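Larnbridge Obituaries: read me first

I put this collection together because I kept losing track of death notices for local musicians. You'd see a kind post one evening, go looking for it a week later and find nothing. So it's a plain text set of 928 tributes and obituaries for performers, gathered from local news pages and fan sites, with the last ones added on 15 Jan 2020.

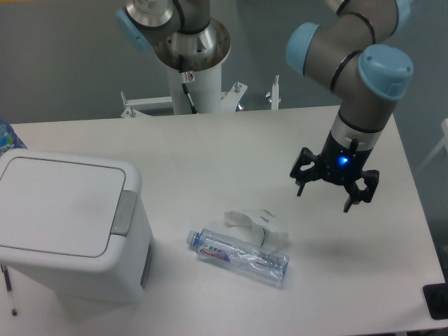
Each record has a headline, a body, the name of the site and a field called cause_stated. Please be careful with that last one! It only says whether the notice gave a cause of death, and I left it blank in 492 records where the writer was guessing or repeating gossip.

What's in the folders

The Stollar folder holds full obituaries, and Skaltier holds the short tributes, mostly under 25 words (the names come from two old music halls I'm fond of).
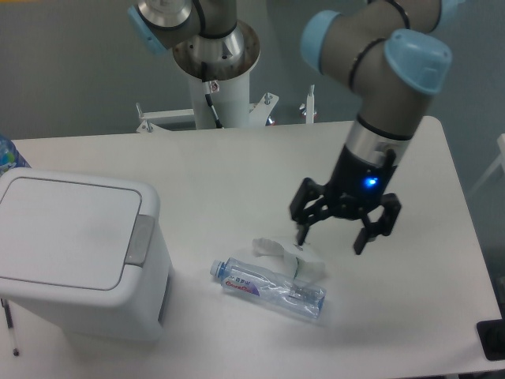 Duplicates were the worst part of the job. One site copies another, swaps the odd word and gets the age wrong – then a third copies the mistake. My rule is to keep the earliest version and chuck the rest, so picture a white bin with a push-button lid and a crumpled water bottle next to it, and you've got my view of most reposts. Anything I wasn't sure about stayed in, marked "check".

Still to do

The Sarmiento folder is half finished, with over 3000 reader comments I haven't sorted. I'm hoping to have it done by June. If a family asks for a notice to come out, it comes out, so please update your copy now and then.

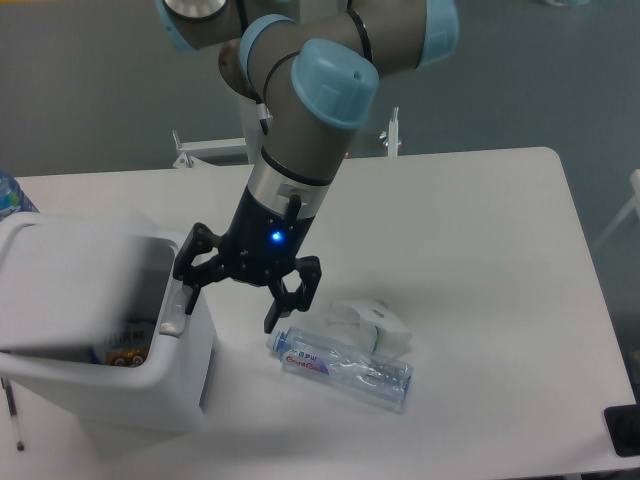 Gripper open over the table, clear bottle on its side.

Reuse is fine for research – just credit the original sites as well as me.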